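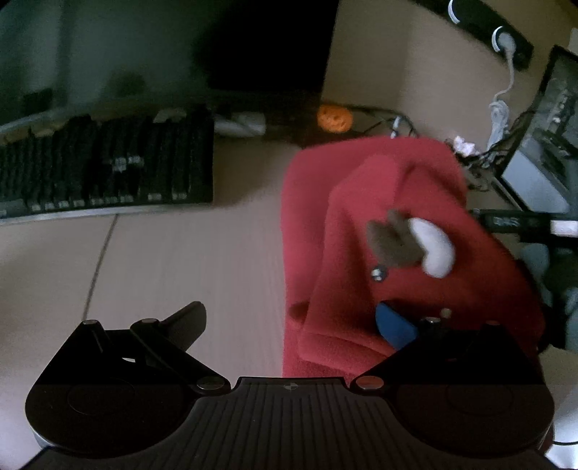

Figure 4. Red fleece plush toy with felt face patches, on the desk surface.

4. Preparing a plush item for storage

This section covers fleece and felt plush items kept on or near a desk. For hard toys and items with batteries, see section 6. Box sizes and label codes are listed in the Firkov storage chart at the back of this guide.

4.1 Before you start

You will need:

Work surface, clear on at least one side
Soft clothes brush
White cotton cloth
Lukewarm water and mild hand soap
Rultar box, small or medium
One item label

Move drinks and open pens off the desk. A keyboard can stay where it is, but do the damp cleaning in step 5 well away from it.

4.2 Inspection and cleaning

1. Set the item down with its face toward you. Check the felt patches first. Where two patches overlap, as in Figure 4, lift the edge of the upper one with a fingertip and look for open stitching or dried glue.

2. Check beads and other small metal parts. Press each one lightly from the side. It should not turn or tilt.

CAUTION: A loose bead is a choking hazard. If a bead moves, remove it, place it in a closed bag and attach the bag to the label. Do not return the item to a child until the bead has been sewn back on.

3. Open out any folds in the fleece and brush inside them. Crumbs and lint collect there first. Brush in one direction only.

4. Test the dye. Dampen a corner of the cotton cloth and hold it against a hidden area for 30 seconds. If color comes off on the cloth, skip step 5 and store the item dry-brushed.

NOTE: Red and dark blue fleece are the most likely to bleed. When an item has both, test each color separately.

5. Clean marks with the damp cloth and a small amount of soap. Dab – do not rub. Keep water off the felt patches, which can shrink and pull away from the fleece.

6. Let the item dry fully at room temperature. Do not use a hair dryer or put it on a radiator.

4.3 Packing

7. Return the folds to their normal position. A fold pressed the wrong way for several months leaves a line that brushing will not remove.

8. Place the item in the box face up. The small Rultar box is rated for 200 grams of contents. Use the medium box for anything heavier.

9. Close the lid without pressing down on the contents. If the lid does not meet the rim, use the next size up.

10. Fill in the label: item name, main color, parts missing or loose, and the month. Stick it on the short end of the box.

CAUTION: Do not use vacuum bags. Fleece recovers slowly from compression, and felt parts may crease for good.

4.4 Storage position

Keep boxes off the floor and out of direct sun. Stack no more than four high – two if the lower box is a small one. Open each box once a year, preferably in August, and repeat steps 1 to 3.

Section 4 revised by Emília Kováčik. Label format by Radek Slanina.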